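**Cushions on a cream sofa: how many, what colour, and where do they live?**

**saltmarsh_mim**
Evening all. We've finally got the big cream sofa into the sitting room at Altesbridge (the Onard, with the headrests — 300 off in the May clearance, so I couldn't walk past it) and now I'm stuck on cushions. I've been putting them on, taking them off and standing back with a cup of tea for far too long. Teal and pale grey is where I've landed so far, but I keep wondering if the grey one just washes out against the cream. What would you do, please?
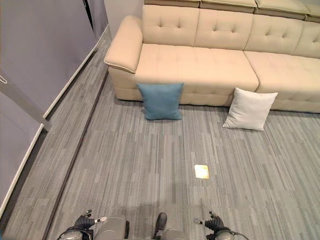
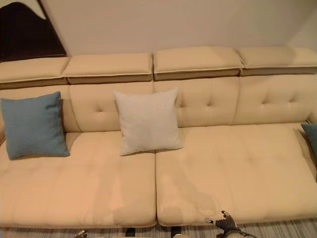
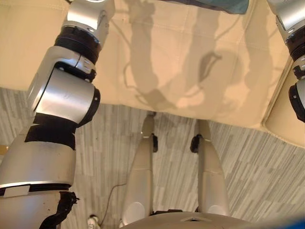
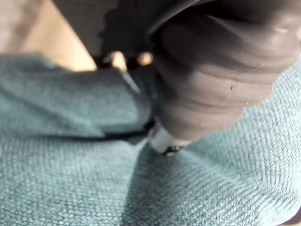
*Cream and teal at Altesbridge. The last one is a close-up of the teal weave.*

**potting_shed_pete**
Oh, I do like that teal! It lifts all that cream beautifully, and the woven texture is lovely against the smooth seats. I'd keep the grey in the middle as you've got it in the second picture, as it picks up the stripes underneath. Where did you get them, if you don't mind my asking?

**saltmarsh_mim**
The teal ones are from Janevski, the little shop in Flindgate, next to the baker's. The grey was my sister's and is so soft I haven't the heart to part with it.

**twohobnobs**
I'm going to be the awkward one, sorry. With a tufted back like that I'd have no cushions at all, or 2 at most, one at each end. The buttons are the nicest thing about it and you're covering them up. Mine spend every evening on the floor anyway, so I gave up and put them in the spare room.

**potting_shed_pete**
Can't agree there, hobnobs — a long pale sofa with nothing on it looks like a dentist's waiting room to me. Cosy wins in this house.

**twohobnobs**
A very comfortable dentist's, mind. But fair enough, you don't have my lumbar region to consider.

**saltmarsh_mim**
You're both right, which is no help whatsoever! I think I'll keep the teal at the ends and try the grey on the armchair for a week. Does anyone know if a wool throw would slide about on those seats?

**twohobnobs**
Ours does, constantly. Tuck a good bit down the back and it behaves until somebody sits on it.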